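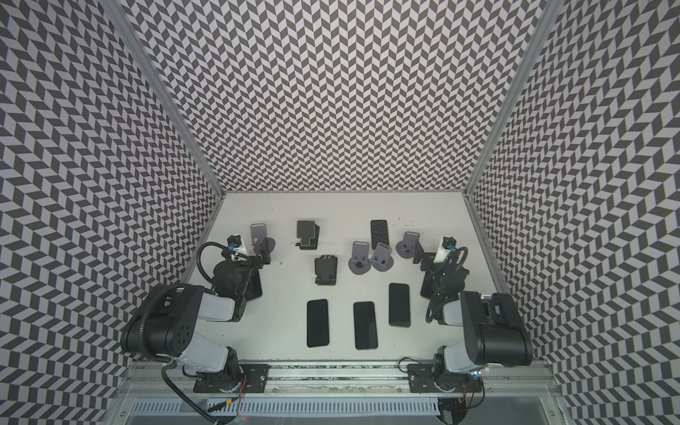 Phones and stands on the white table, Ninosby, May

The chevrons had been Golnar Azimi's idea, and she was the first to admit she'd gone a bit overboard. Three walls of them, black and light grey, zigzagging up on every side of the white table until a person leaning in felt as though they'd climbed inside a good winter scarf.

"You'll get used to it," she told her nephew, who was squinting.

He was twelve and had come to Ninosby for the school holidays with one bag and a phone he wasn't supposed to look at during tea. Golnar had worked at Munshi for twenty years, first in the back with the parcels and later wherever she pleased, and she'd always held that a table told you more about a day than any calendar did. This one had scuffs all over it, and little dark specks up towards the back that no cloth had ever shifted, though she'd tried vinegar, bicarb and once (she wasn't proud of it) a fair bit of elbow and her own good tea towel.

"What are they all for?" he asked, meaning the phones.

"For putting on their stands, love. What else would you do with them?"

He thought about this. At home the phones lived down the side of the couch, or on the edge of the bath, or under his father, and the whole household went about patting cushions every evening like people looking for a lost cat. It had never crossed his mind that a phone might have a place to go.

Golnar told him then about her mother's house in Tremutia, where the telephone had its own little shelf in the hall and a crocheted mat beneath it, and how you stood up straight to answer it even when it was only Auntie ringing about the lemons. She got a bit lost in the lemons, as she tended to, and by the time she'd found her way back the kettle in the next room had boiled and clicked off and her nephew had gone quiet.

He had taken his own phone out of his pocket and was turning it over in his hands.

"Have you got a spare stand?" he said. "A grey one, if there is one."

Golnar went to put the kettle on again.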